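Textile Care and Household Linens
Unit 3: Washing, Drying and Storing Cotton Cloth
Course handout, Stisska Extension Program

This unit covers the routine care of plain cotton cloth in the home and in small institutions. Students should have completed the fiber reading set in April before attending.

Cotton takes up water readily and gives it up slowly. A new cloth usually carries a finish from the mill, and this finish should be washed out before first use. Dark and bright colors are to be washed apart from whites until the rinse water runs clear. 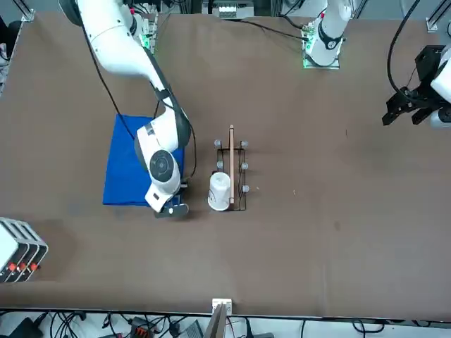 Why does cotton shrink in the first wash?
The yarns are held under tension during weaving and finishing. Water and heat release that tension, and the yarns draw back toward their natural length.

Wash temperature. Everyday items are washed at 40 degrees Celsius. Toweling and kitchen cloths may be washed hotter where the care label permits. Fabric softener is not recommended for any cloth intended to absorb liquid, as it leaves a coating on the fibers. 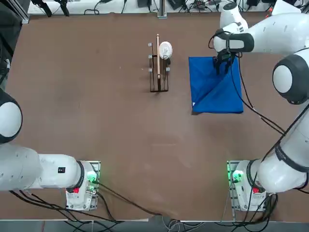

Fig. 2. Two arms at the near edge of the brown tabletop.

Drying. Items should be shaken out and pulled square while damp. Line drying in shade preserves color. In a tumble dryer, remove the load while the hems are still slightly damp, and allow 10 minutes on a flat surface before folding. Hems dry last because they
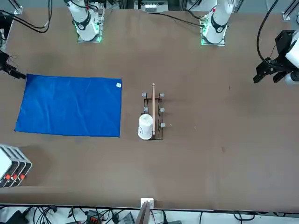

contain several layers of fabric, and a cloth put away with damp hems will develop a musty odor within days. Check hems by touch along their full length. Where the storage room is humid, leave the folded stack in open air overnight.

Storage. Fold in thirds and then in half, with the selvage inward. Refold seasonal items along new lines to prevent permanent creases. Page 146 of the Mwaipopo reader gives the folding tables. 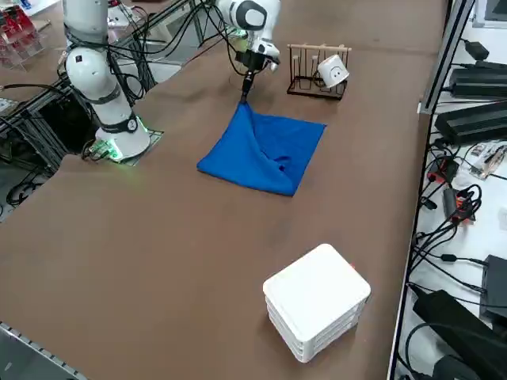 Salim Ondieki: The folding tables assume a square cloth. For long table linen I would roll it on a tube, as a fold left in place all winter weakens the yarns.

Written exercises for this unit are due Tue 18 August.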